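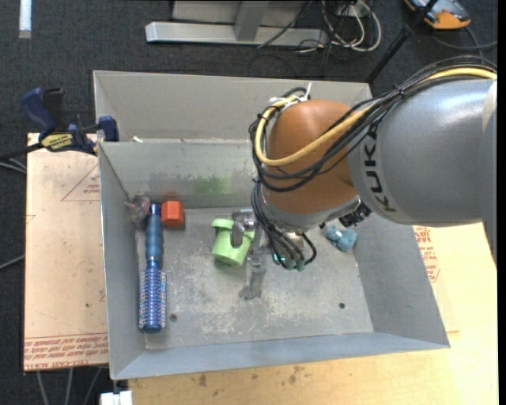
A large grey bin, well scuffed on the bottom.

She eats dinner at 7 in the morning. Sausages, usually, or whatever the kids left. Then blinds down, phone in the kitchen drawer, bed by half past eight if nothing goes wrong.

"Something goes wrong most days," she says. "Bins. Leaf blowers. The school ringing."

She has worked nights in Eltusside for 19 years, the last stretch of it at the Jullow distribution shed out past the rail yards, and she'd rather I didn't use her name. Not because of the bosses. "Because of my mum. She still thinks I'm looking for a day job."

We talk at her kitchen table at 4 in the afternoon, which is her breakfast. Toast, very strong tea. The dog asleep on my bag.

I'd wanted to talk about sleep, mainly. How you do it for that long. She laughed at the question and then took it pretty seriously.

"You don't get used to it. People say you do. You get organised, that's different." The first year was awful, she says. Four hours a day, maybe five. She cried in the supermarket over the wrong sort of yoghurt. Her partner at the time would vacuum at noon. "He wasn't being nasty. He just couldn't get it in his head that noon was my midnight. Anyway. He's gone."

What changed?

"Foil on the windows. That was the big one. Looked like a drug house, the neighbours loved it." She has proper blockout blinds now, bought with a tax return. A fan going all year, even July, for the noise. No coffee after 3 am. She used to have a glass of wine when she got in and stopped that, found she was waking up at eleven with her heart going.

The days off are the hard part. Some people on her crew stay on nights right through, up alone at 2 am doing the ironing. She flips. Comes off the last shift, sleeps 3 hours, drags herself up and stays up till the kids go to bed. "Feel like death. But then I've got a weekend. I've got a netball game to go to, I'm a person."

Does it work? She wobbles her hand. So-so.

The money matters and she's blunt about that. The night loading paid for the car, then for braces, twice. When the loading was trimmed a few years back there were meetings in the lunch room, some shouting, a petition she signed and reckons went straight in a drawer. "People left. Good people. Qiu were hiring then, days, and I thought about it. I did the sums on the back of an envelope and put the envelope away."

$900. That was the fortnightly gap, near enough all of what she puts on the mortgage.

Health, then. She's had the talk from the GP -- blood pressure, weight, the lot. She walks the dog before work now instead of after, bcause after she was walking like a zombie and once left the poor thing tied up outside the bakery. Got home, sat down, thought, it's quiet. "I ran back in my slippers. He was fine. He'd had half a sausage roll off somebody."

Driving home is what scares her. She says this twice. There's a long straight bit on the Lirnance road with the sun coming up dead ahead, and a few winters ago she woke up on the gravel shoulder, still doing sixty. Nothing hit, nobody around. She sat there with the hazards on and rang her sister. Since then it's windows down, radio up, and if she yawns more than a couple of times she pulls into the servo and shuts her eyes in the car park. "The fella in there knows me. He knocks on the glass at half past if I'm still there."

I ask if there's anything she likes about it. I expected a no.

"Oh, heaps." The drive in, when everyone else is going the other way. The 2 am meal break, which is the best conversation she gets all week -- "people tell you things at 2 am they'd never say at lunch". Foxes along the fence. Having the pool nearly to herself in school hours. She was there for every one of the kids' assemblies, half asleep up the back but there. The oldest is 18 now and has just started a night job himself, stacking shelves, and she has given him the foil speech.

"He said, Mum, I'm young, I'll be right." She puts her cup in the sink. "I've left the roll on his bed."

And stopping? She's thought about it. A day roster came up in August and she filled in half the form. It's on the fridge under a pizza magnet, I can see it from were I'm sitting, name and address done and nothing else.

"I'd have to learn how to sleep at night," she says. "I reckon that'd take me a year too."

It's nearly five. She's got a lasagne to get in the oven and the dog wants out, so I get my bag back.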